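How Does a Cleaning Cloth Pick Up Dust?

A learning page for young readers from the Suvholm Children's Museum of the Home
Prepared by Giorgia Amato, Education Department

Dust settles on every table, shelf and windowsill. It is made of tiny bits of many things: threads from clothing, grains of soil, flakes of skin, crumbs and pollen. Each bit is very small and very light. A dry hand brushed across a dusty table mostly pushes the dust into the air, and later it comes back down.

A good cleaning cloth holds on to the dust. This page explains how it does so.

What is microfiber?

All cloth is made from fibers, which are long, thin threads. Cotton fibers grow on a plant. Wool fibers grow on a sheep. Microfiber is made by people, usually from two kinds of plastic called polyester and polyamide. "Micro" means very small, and microfiber threads are much thinner than a human hair.

In many cleaning cloths the threads are also split along their length. A split thread has small gaps and edges. Dust slips into the gaps and stays there until the cloth is washed. Water is pulled into the same tiny spaces, so the cloth can also soak up a spill.

Why is the cloth fuzzy?

The surface of many microfiber cloths is covered with very small loops, like the loops on a bath towel. The loops give the cloth more surface to touch the table with. They can also reach into small scratches and corners that a flat sheet of paper would pass over.

When a cloth is gathered at one end, the rest of it spreads out into folds. The gray cloth below opens almost like a flower. Look for the lighter stitching along its edges, and for the small patch of purple where one fold curls back.

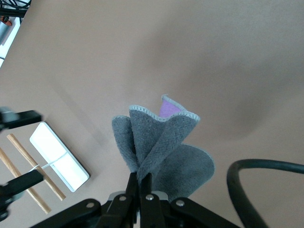 What is the stitching for?

Cloth that has been cut can come apart at the edge. One thread slides out, then the next, and soon the edge is ragged. This is called fraying. To prevent it, a sewing machine loops thread over and around the cut edge. The finished edge is called an overlocked hem. Many towels and T-shirts have overlocked stitching too — turn a T-shirt inside out and look along the seams.

How to dust a table

Please ask an adult before you begin, and use a clean cloth.

1. Move cups, books and toys off the table.
2. Fold the cloth in half, and then in half again. You now have several clean sides to use.
3. Begin at the far edge and wipe slowly toward yourself in straight lines.
4. When one side looks gray with dust, turn to a fresh side.
5. Put the cloth with the laundry when you have finished.

Caring for the cloth

Microfiber should be washed in warm water without fabric softener. Softener leaves a coating on the threads and fills the small gaps, and the cloth then picks up less dust. Cotton towels should be washed separately, as their lint sticks to microfiber.

Words to know

Fiber — a long, thin thread used to make cloth.
Fraying — the coming apart of threads at a cut edge.
Hem — the finished edge of a piece of cloth.
Lint — loose bits of fiber that rub off cloth.

Visiting the museum

The Cloth and Thread Room holds 846 pieces of household fabric and is open to school groups of up to 18 children. Teachers may request a printed copy of this page at the front desk.

Page last reviewed: 2019-04-18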